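Section 6: Lids, Seals and Putting the Box Away

Read this section before you close a Skultum box for the first time. Most of the letters we get at Furcombe concern lids, and most of those letters arrive in March, when people open the boxes they packed in the fall and find out how well they closed them.

Before you start

You will need:

The box
The lid that came with it
A soft cloth
Warm water and a little dish soap
A clear stretch of table, larger than the lid

If you have more than one size of box, match lids to boxes now. The medium lid will lie down very convincingly on the large box until you pick it up. Each size has its number molded into the floor of the box, where you can read it until the moment you fill it.

6.1 First wash

1. Take the lid off the box and peel away the paper band. If the glue leaves a stripe, rub it with a drop of cooking oil, leave it for a few minutes, and wash as usual. Do not use a knife. We know you have one right there.

2. Wash the box and lid by hand in warm, soapy water. The top rack of a dishwasher is also fine for the lid. The bottom rack is fine for making a lid that fits nothing.

3. Run a corner of the cloth along each groove of the rim. Crumbs in the rim are the usual cause of a lid that "came warped."

4. Rinse, shake, and dry. Stand the lid on its edge against the wall until the grooves have drained.

CAUTION: Do not dry the lid on a radiator, a stove top, a toaster, or the dashboard of a car. All four have been tried.

6.2 Closing the box

1. Set the box on a level surface and press its contents down below the inside ledge. If something sticks up past the ledge, the lid will not close. Pressing harder is a way of breaking crackers.

2. Lower the lid straight down. Tipping it in from one side is quicker and leaves the far corner riding up on the wall of the box, where it will stay looking closed.

3. Press the two corners nearest you with your thumbs.

4. Press the two far corners.

5. Work along the sides with the heel of your hand, pushing as you go. You should feel the rim settle. Some owners report a click. The Skultum was not designed to click, but we are pleased for them.

6. Lift the lid gently by one corner. If the box comes with it, you are done. If only the lid comes, go back to step 2.

NOTE: Never carry a full box by its lid. The test in step 6 is for checking the fit over a table, an inch up at most. It is not a handle.

6.3 Opening the box

1. Hold the box steady with one hand.

2. Put the thumb of the other hand under any corner of the lid and push up. All four corners open equally well, so there is no need to turn the box looking for the right one.

3. Once the corner is free, run your thumb along the short side, then lift.

If the lid will not move, the contents were probably warm when you closed it. Set the box in a sink with a little warm water for 9 minutes and try the corner again. Spoons, screwdrivers and teeth leave marks that the warranty people at our Guvorbridge office can identify on sight, and they rather enjoy it.

CAUTION: Let hot food stand uncovered for 23 minutes before closing the box, and then put it in the refrigerator. Do not put a closed box in a microwave oven. Do not put the lid in a microwave oven by itself either, which ought to go without saying and for several editions of this manual did.

6.4 Where to put the lid in the meantime

While you fill the box, the lid has to go somewhere. Owners favor the top of the refrigerator, the dog's end of the counter, and under one arm. We suggest the table.

1. Wipe the table first. A lid picks up whatever it is set down on and hands it over to the food later.

2. Lay the lid flat. Do not lean it on the box you are filling, because you will need that side in a moment.

3. Keep it well back from the edge. It does not matter whether you line it up square with the table, though we recognize that for some readers it matters a great deal.

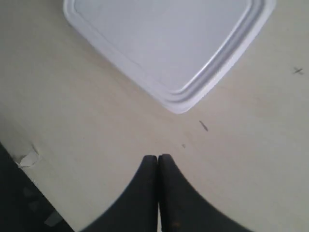 4. Put nothing on top of it. An empty lid looks like a tray, and within a minute of being set down it will be offered a wet spoon, a set of keys and half a lemon. It is a poor tray. Anything spilled on it goes to the rim and waits there.

5. When you pick it up again, check the underside before it goes back over the food.

NOTE: White lids show tomato. Turmeric, too. A paste of baking soda and water, left on for 45 minutes and wiped off, will take out most of a stain. What remains is yours to keep. It does not affect the fit.

6.5 Storing empty boxes

1. Make sure the boxes are fully dry. A box put away damp and closed will greet you with a smell that is hard to place and harder to remove.

2. Nest the boxes, largest at the bottom. Do not stack more than 6 of one size, as the lower ones grip each other and have to be talked apart.

3. File the lids upright beside the boxes, like records. A dish rack that has lost a leg does this well. So does the Strebel shelf divider, sold separately, but so does the dish rack.

4. If you would rather store each box with its lid on, leave one corner unpressed so that air can get in.

6.6 If something is wrong

The lid rocks when set on the table.
Check the rim for dried food. If the rim is clean, warm the lid in hot tap water, lay it flat under a heavy book, and leave it overnight. Choose a book you don't mind getting wet.

The lid closes on three corners.
It is the lid to another box. See "Before you start."

The lid closes, but pops up by itself.
The box is too full, or the food is too warm, or you have put it away next to something that leans on it.

The lid is missing.
We sell single lids in every size. Please wait a week before you order. In our experience the old one comes back on the day the new one is delivered, usually from a neighbor's house, and usually with the neighbor's box.

Section 7 covers the freezer, including labels and why they fall off.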